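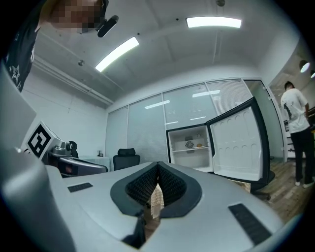
*Pale gray plastic with black parts, and a little tan showing through the gap.*

# The Long Run of Gray

Angelica Villanueva keeps her color chips in old recipe boxes, sorted by how light they are. The gray boxes take up a whole shelf. Red has one box and shares it with orange.

Villanueva mixes color for Irka, a company in Girham that makes pellets for plastic molding. Her customers make lamp bases, fan covers, drawer pulls, phone cradles, garden hose reels and the lids of things. They send her a sample or a number and she matches it. Most of what they ask for now is a light gray with a trace of warmth in it, usually with black for the moving parts and the places where a hand goes.

"People think of gray as the color you get when you don't pick one," she said. "My customers will send back a gray four times."

A light gray is hard to match. A red can be off by a little and still look red. A gray that is off by the same amount looks pink or green, and once a buyer has seen the green it can't be unseen. The base is mostly white pigment. To that she adds a small amount of black, then a smaller amount of yellow or brown to pull it away from blue. Her best seller, number 2105, took most of a winter to get right. It looks like dry cement under shop lights and like oatmeal near a window.

Black is easier, and it does practical work. It hides seams and hides the dirt from fingers. Rubber parts are often black to begin with, so a black knob or foot beside them looks planned.

## Before plastic

The taste for gray is older than the material. In Plasosholm, the harbor town where Nerys Bowen runs a house painting business, nearly every building on the two oldest streets was gray by 1904. Bowen has the ledger of the shop that sold the paint. Lead white came in by boat and lampblack was cheap. A bucket of one and a spoonful of the other would cover a lot of wall.

"It was thrift, mainly," Bowen said. "Then it was what the street looked like, so if you moved in you painted your house gray too."

The ledger lists five grays by name. Dove and slate are there, and pewter, and one called simply Ship. The fifth is Wet Ship, which was a shade darker and cost a penny more. Bowen has mixed versions of all of them in modern paint. Ship is the one people want. She has put it on front doors, kitchen cabinets and one very large boat shed.

By her father's time the streets had changed. He painted yellow houses and mint green houses, and one the color of canned salmon, which is still there. The grays came back slowly. Bowen thinks the kitchens went first, then the floors, and the outsides of the houses last of all. These days she repaints a lot of yellow.

## Beige had its turn

Anyone who worked in an office a few decades ago will remember another neutral. Desks, filing cabinets, typewriters and later computers came in beige, putty and almond. The colors were chosen to sit quietly beside wood and carpet, and they did until they aged. Old pale plastic often turns yellow, and it doesn't always do so evenly. A lid might go dark while the box under it stays as it was.

Villanueva has a drawer of these pieces. Her favorite is the front panel of a Palomino desk fan, a brand that closed its plant before she was hired. The part that sat under a sticker is still the original cream. Everything else is close to mustard.

Gray yellows too, but the eye forgives it longer, and the better stabilizers used now slow it down. She leaves test chips on the roof at Irka, half of each one covered with foil. The set she put out in January has hardly moved.

## What comes next

Neither woman expects gray to last at its present strength. Bowen had two customers this spring ask for brown, a color she had stopped carrying samples of. Villanueva is getting requests for a dull olive and for a dusty brick red, mostly on small things that don't cost much to get wrong. She has started a second box for red.

The gray shelf is still full. On the afternoon I visited, a courier brought a sample from a company that makes towel hooks, with a note asking for 2105, but a little warmer. She held it up to the window, then under the lamp, and went to get the brown.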